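How to Run an Elimination Pool for Your Favorite Reality Show

Posted Dec 12, 2025 by Filipa Rocha

My sister-in-law roped me into my first reality show pool years ago, and I have been running one of my own ever since. It started with a few of us on a couch and a bowl of pretzels, and last season we had 21 people playing in three different states! If you have a show you love, the kind where someone gets sent home every week, I promise you can set this up in one evening.

What you'll need

A shared spreadsheet, a group chat, and the official cast list. Most shows put out the cast a week or two before the premiere, so keep an eye out. Pick a show with at least ten contestants, or the whole thing is over before it gets good. We play along with Lillside, the baking and camping one, and I know a lot of people who do the same with the big singing contests.

Step 1: Hold the draft

Wait until everyone has seen the first episode. Drafting blind from cast photos sounds fun (we tried it, and Kenta Ishida ended up with two people who went home on opening night), but folks enjoy it more when they have a feel for the personalities. Draw names for the order, then go around and come back the other way, so whoever picks last in the first round picks first in the second. With a big group, let two or three players share the same contestant.

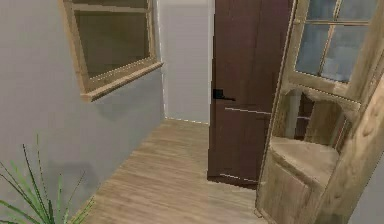 Step 2: Agree on the points

Keep it simple the first season. Ours goes like this:

Your contestant survives the week: 10 points
Wins a challenge: 15 points
Cries on camera: 3 points
Says "I'm not here to make friends": 5 points
Makes the finale: 50 points
Wins it all: 100 points

You can add silly ones as you go, but only before an episode airs, never after. We had a very long argument in October over whether a sniffle counts as crying, and now the rule is that a tear has to be visible. Write that sort of thing down in the spreadsheet where everybody can find it.

Step 3: Make weekly picks

Before each episode, every player names the person they think is going home. A right guess is worth 20 points. Set a firm deadline, and I like one hour before airtime. Ebony Brunton missed it four weeks running last season and still finished with 470, so a slow start won't sink you.

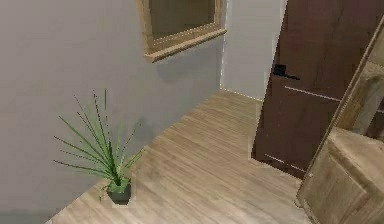

Hallway with the door at the far end.

Step 4: Post the standings

I put up the scores the morning after, with a spoiler warning on top and a good bit of blank space under it, because there is always somebody who hasn't watched yet. Give them a full day before the chat opens up for real talk. If your group is spread across time zones, make it two.

Step 5: Plan the finale

Double the points for the last episode so the people at the bottom have something to cheer for. Lajos Major was 79 points back going into our last one and won the whole pool on a single right guess, and he has brought it up at every dinner we've had together since!

For prizes, we stick to a thrift store trophy that travels from house to house. The winner also chooses next season's snacks and gets to add one new scoring rule, so start thinking about yours now.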